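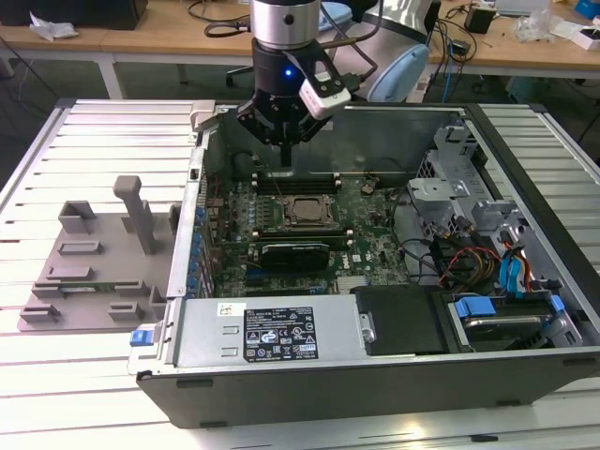 Incidencia 3402 — Torre Dell de sobremesa: se apaga a los pocos minutos de arrancar
Estado: en espera de pieza
Prioridad: media
Ubicación: taller de Plormont
Solicitante: Hildegard Sperling, almacén de Flenham

Descripción del problema (texto del solicitante)
El ordenador de la mesa de expediciones se apaga solo. Enciende bien, deja iniciar sesión y al rato se va a negro sin avisar. A veces aguanta 7 minutos y a veces menos. Si lo dejo descansar durante la comida vuelve a arrancar, pero hace lo mismo. Ya he cambiado el cable de corriente por el de la impresora y sigue igual. Dentro están los albaranes de enero, por favor no borren nada.

Registro

Entrada 1
Equipo recibido. Arranca a la primera. No hay pitidos ni mensajes en pantalla. En el registro de eventos solo aparecen cierres inesperados, sin volcado de memoria. Se hace copia completa del disco antes de tocar nada. Copia verificada.

Entrada 2
Prueba de memoria con un módulo cada vez, siempre en la misma ranura. Sin errores. Se repite con todos los módulos y el equipo se apaga a mitad de la pasada. No lo atribuyo a la memoria: con un solo módulo también se apagó una vez, en el menú de la BIOS.

Entrada 3
Prueba con otra fuente de alimentación de las que tenemos en el taller. Se apaga igual. Se vuelve a dejar la original.

Entrada 4
Lectura de temperatura del procesador en la BIOS, sin carga: sube sin parar desde el encendido y llega a 98 grados. El ventilador gira a tope. Parece un problema de contacto entre el disipador y el procesador, o del propio disipador.

Entrada 5
Disipador desmontado. La pasta térmica está seca y se desprende en escamas. Uno de los tornillos de sujeción no aprieta: la rosca está pasada y esa esquina quedaba levantada. Creo que con esto se explica todo, pero falta comprobarlo. Limpieza de la superficie del procesador con alcohol isopropílico y paño sin pelusa.

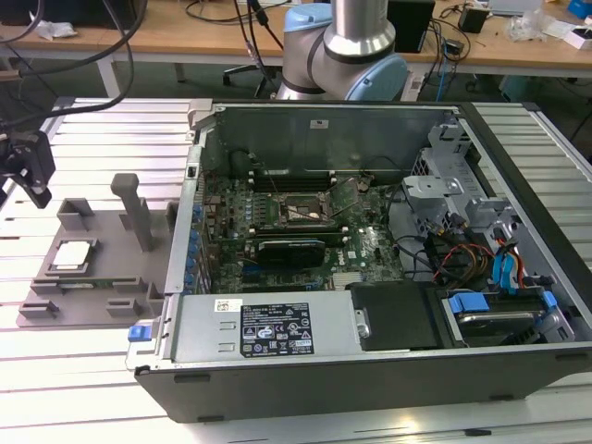

Entrada 6
La revisión del zócalo se hace con el procesador fuera y la torre tumbada, sin la tapa lateral. La tarjeta gráfica se deja en su ranura, no estorba. Con el marco de retención abierto se ve bien todo el zócalo, y el procesador queda mientras tanto en el hueco cuadrado de la bandeja gris, a la izquierda de la torre. Revisados los contactos con lupa y luz lateral: ninguno doblado, sin restos de pasta. No hace falta cambiar la placa.

Entrada 7
Pedido un disipador con sus tornillos a Ruppert, referencia interna 122. Lo envían desde su almacén de Zultthorpe. Plazo que nos dan: 6 días laborables. Se avisa al solicitante por correo.

Respuesta del solicitante
Recibido. ¿Podría tener mientras tanto los albaranes en otro equipo? Me basta con la carpeta "Salidas".
H. Sperling

Entrada 8
Carpeta "Salidas" restaurada desde la copia en el portátil de préstamo. El solicitante confirma que abre los archivos.

Pendiente
Montar el disipador nuevo con pasta nueva, apretando los tornillos en cruz.
Comprobar la temperatura en reposo y después con una hora de carga.
Repetir la prueba de memoria con todos los módulos — la anterior no llegó a terminar.
Recoger el portátil de préstamo cuando se entregue la torre.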